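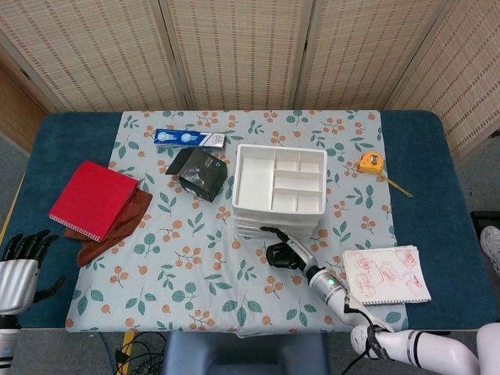

Right hand drops the top tray when lifting from a stack, any ideas?

Posted by angelovski_bench in Hands and Grippers

Hello all, long-time reader and first-time poster, so please be gentle with me if this has been covered before (I did search, and got lost for a whole evening in a very interesting thread about door handles).

We have a two-armed robot with multi-fingered hands, and we're trying to get it to tidy a table. It's ordinary household clutter on a tablecloth: a notebook, a tape measure, a couple of small boxes, a sketchbook, that kind of thing. In the middle there's a little stack of white plastic organiser trays, the sort with one long compartment and a lot of small ones, all empty. The right hand is supposed to come in at the front edge, get its fingers on the top tray and take that one tray off, leaving the rest where they are.

On a good day it's lovely to watch. On a bad day one of two things happens. Either the second tray comes up with the first, hangs on for a few centimetres and then drops with a clatter, or the fingers close, the arm carries on upwards, and the hand simply lets go. It's the second one that bothers me. The hand doesn't slip, it opens! All the fingers relax together, for less than a second, and then close again on nothing at all. The arm doesn't notice and carries on to the drop-off point looking very pleased with itself.

Over the past fortnight we've done 305 lifts and had 52 failures of one sort or the other. I'm sorry to say I didn't separate the two kinds in my notes until near the end, so I can't give you a proper split. The indicator light on the wrist stays green as far as I can tell, and the controller (we run everything through Clendix) logs a "hand timeout" on some of the bad lifts but not on all of them.

Things I've tried so far: closing the fingers harder, which made the trays bend and didn't help; slowing the lift right down, which helped a bit with the double pick-ups; restarting everything in a different order; and a new hand calibration, twice. The left hand has never let go of anything in its life, but then it mostly gets the soft and easy jobs, so that may not mean much.

I'm also a bit uneasy about the safety side. A plastic tray is neither here nor there, but in November we're meant to be showing this at Cledirden with visitors nearby, and I don't want a hand that opens when it feels like it. Has anyone met this before? Any help very gratefully received, and I'll happily put the kettle on for whoever cracks it.

Posted by fevano_fettler

Welcome, and what a nicely written first post. I think you've got two separate faults which happen to turn up at the same moment, and you'll go round in circles until you pull them apart.

The double pick-up is the easy one. Trays that nest will grip each other a little, and if the fingers come in at the front and pull straight up, the top one tilts and wedges against the one below. Get the fingertips under the rim of the top tray only, lift the front edge slightly, pause, and then take the whole thing up. If your hand can manage a small side-to-side wiggle during the pause, so much the better. Have a look as well at whether the cloth is sliding. We lost weeks to a tablecloth that crept towards the robot by a few millimetres each go, so that by teatime the stack was nowhere near where the arm thought it was. Four bits of tape under the corners cured it.

The opening is another matter, and I'd look at the cable before anything else. Is there a loop of cable hanging from the right wrist along the arm? If so, watch it through a whole lift. On ours the loop was fine with the arm stretched out over the table and then pulled tight as the elbow came back, and the connector at the hand end lost contact for a blink. The hand lost its commands, went to its "safe" state (which from the factory was open, if you please) and came back as though nothing had happened. It was gone so quickly that the light never changed. The log only caught it if the gap was longer than the timeout, which on our Clendix setup was 1000 milliseconds, so the short ones went by without a word. That would fit with you seeing the message some of the time.

Here's the test I'd do. Take the trays away and let the hand close on thin air. Run the lift movement 30 times with the cable as it is now, then the same number again with the cable tied in gently at the forearm and a bit more slack at the wrist. Write down every time the fingers twitch. Please do this with the stop button in your hand and everyone's feet and fingers well away from the table, and power the arm down completely before you touch the cable. I know everybody says that, but I've had a knuckle rapped by one of these and it was a good deal heavier than it looked.

If the twitching goes away, replace the cable anyway. Once it has been tugged that many times I wouldn't trust it, and tying it back may only be hiding a broken strand.

One more thing for Cledirden. Go into the hand settings and find out what it does when it loses contact. For light plastic trays you may well prefer "hold" to "open", but have a long think first, especially with visitors about. A hand that holds on when it has lost its instructions is no friend to anybody whose sleeve is in it. We ended up with hold, a low force limit, and the arm told to stop dead whenever the hand goes missing. That last bit matters more than the other two, I'd say, and yours plainly isn't doing it if it sails on to the drop-off with nothing in its grasp.

Posted by mildly_magnetic

had the same, it was the firmware. update it and it goes away. also those trays are rubbish for grippers, use something with a handle

Posted by angelovski_bench

Thank you both so much, I didn't expect anything this thorough!

It was the cable, or at any rate it was mostly the cable. I ran the empty-hand test this afternoon exactly as suggested. With the cable as it was, the fingers twitched on 7 of the 30 runs, always at the same point, just as the elbow tucks in. With it tied at the forearm I didn't get a single one. A new cable is on order and we're leaving the right hand out of use until it arrives, which is a shame, but I'd sooner wait.

I did check the firmware too, and we were already on the newest version, so I don't think it can be that in our case. I'm rather fond of the trays so they're staying.

The loss-of-contact setting was indeed "open", and the arm had no instruction to stop, which gave me a bit of a chill when I read it. I've changed the arm part already. I'm still dithering over hold versus open and would love to hear what other people have settled on, particularly anyone who shows their robot to the public. The tilt-and-pause lift will have to wait for the new cable, but I've taped the cloth down in the meantime.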